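Keeping a Work Table Clear: Naheed Qureshi on Surfaces, Cables and Crumbs

By Pentti Koivisto

Naheed Qureshi has looked after the tables at Somitz, a shared workspace in Wudoncombe, since the place opened. She buys them, cleans them, moves them when the floor plan changes and decides when one is too worn to keep. I went to see her because readers of this page keep asking how to stop a work table from filling up with stuff.

She started by telling me that most people have the wrong table.

"They buy for looks and then they buy too small," she said. "You put a laptop down, you put a notebook next to it, and you've got nowhere to rest your arms. Then everything gets stacked, and a stack never goes away."

The tables she orders now are 64 inches long and come from Miettinen, a small maker she has used for years. She keeps the order number, 1444, on a card in her desk drawer so that the next batch will match the last one. Before that she bought whatever was on sale. Few of those tables were the same height, and people who pushed two together ended up with a step in the middle.

I asked what color she prefers.

"Brown or beige. Something in that area. I had white ones and every pen mark showed. I had black ones and they were worse, you could see every hand print. With a mid color you can go a day or two and it still looks all right. It changes with the light, too. People tell me one end has faded and I tell them to come back in the evening and look again."

Her rule about the middle of the table is simple. Anything that stays put belongs along an edge, and the middle is for whatever is being worked on right now. She moves lamps, chargers and pen cups back to the edge several times a week. She doesn't ask who left them.

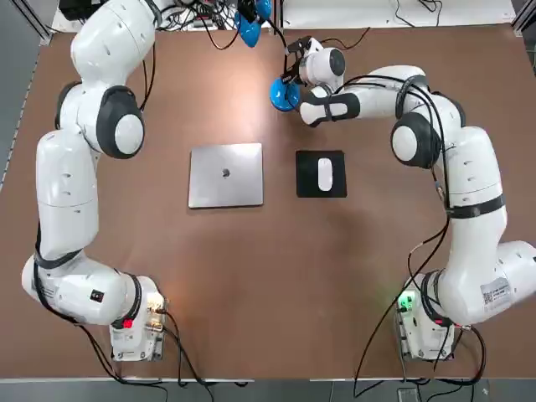 Cables take up more of her time than anything else. She wants them to go over the nearest edge and down, by the shortest route, and she doesn't want them crossing the part of the table where people put their hands.

"If a cable goes across the top, somebody will set a cup on it," she said. "The cup leans. You know the rest."

She has tried clips, sleeves and a tray screwed to the underside. The clips came unstuck in warm weather. The sleeves looked neat until one cable had to be swapped, and then the whole thing had to come off. The tray worked, but it caught people's knees. These days she lets cables hang and ties up the slack underneath with a strip of cloth tape. She checks the tape in January, when the building is quiet, and replaces any that has gone stiff.

Does she label things?

"Plugs, yes. I write on both ends. I got that from my father, he did it with his stereo. I used to think he was being fussy."

We moved on to cleaning. Naheed uses a damp cloth first and a dry one second, and she works toward herself so the crumbs end up at the edge, where she can catch them in her hand. For sticky spots she uses a cleaner called Nurico, two capfuls to a bucket. She has given up on sprays. People spray near their computers, she said, and they spray too much.

She also gets down low and looks across the surface toward the light. Dust and crumbs that you'd miss from above stand up that way. It took me a moment to see what she meant, and then I went home and tried it on my own kitchen table and had to fetch a cloth.

I asked about glare, which several readers have written in about. She said a matte top helps but doesn't cure it. Light from above will still leave a bright patch somewhere, and the thing to do is find out where it falls before you decide where to sit.

"Put your paper down and look at it. If you can't read it, move the paper. Don't move the table, you'll only have to move it back."

Laptops get their own rule. When you aren't using one, close it, lay it flat and set it parallel to the long side of the table, with a little room between it and the edge. She doesn't like them left open, and she likes them standing on end even less. She had one of her own go off the side that way, and the corner never looked right again.
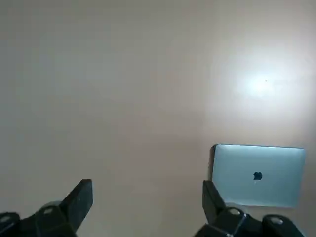

Page last changed: 10/30/25

"And nothing goes on top of it," she added. "A closed laptop looks like a shelf. People put their books on it, their lunch, their coat. Then they need it, and all that has to go somewhere else, so it goes on the table."

I wanted to know whether the people who rent desks follow any of this. Some do, she said. The ones who stay longest tend to pick it up without being told. She tried printed signs for a while and took them down again, partly because the signs were one more thing on the table.

At the end of the day she walks the room and touches each surface with a flat hand. If it feels gritty, it gets wiped. Scratches she leaves alone unless they catch on a sleeve. She showed me a repair she had done with filler and a fine sanding block. The color was slightly off and she wasn't bothered by it.

My last question was about her table at home.

"Terrible," she said. "Mail, mostly. My husband sorts it into piles and I'm not allowed to touch the piles."

Naheed will answer questions about table sizes and cleaning if you leave them with the front desk at Somitz.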